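Shawky now wants 2 bucks a month for "member prices" at the Batusbridge store. Those used to be called prices.

I kept my April receipts. Same snacks, same green bottles, same shelf. The member price on nearly everything matched what I paid before the program started.

They say members get 2000 welcome points. Great. What's a point worth? The terms run 436 lines and I couldn't find it.
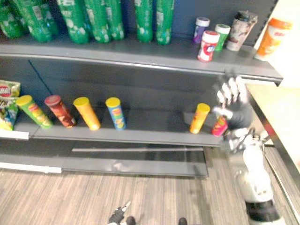 Osau replied that the points are fine if you shop there every week, and that 508 of them got her a free coffee once.

One coffee. And for that they get a list of everything you buy — plus your phone number.

Flurnia tried the same thing and quietly dropped it. I'll wait and see how long this one lasts. Still paying cash.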